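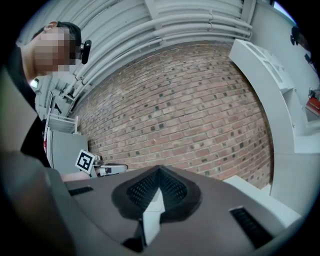 1/ The new pole attachment rule, and why my little corner of the county cares so much

Okay friends, the state utility board finally voted on the pole fees, and I've been reading the order since breakfast with far too much coffee. Giltotitz can now charge Datero no more than $216 a pole per year, down from $515. That's a huge drop!

2/ Datero has said for ages that it would run fiber out past Jaramillo if the poles got cheaper. There are 2,477 homes on that stretch, mine included - so yes, I'm biased, and yes, I did call my mother.

3/ Santino Zapata at the board wrote a dissent, and it's worth your time even if you disagree with him (I mostly do). He thinks the make-ready costs will just creep up to replace the fees.

4/ Giltotitz has until October to appeal. If you still have the old Prorkine DSL like me, hang on to your modem a bit longer - more when I get through the appendix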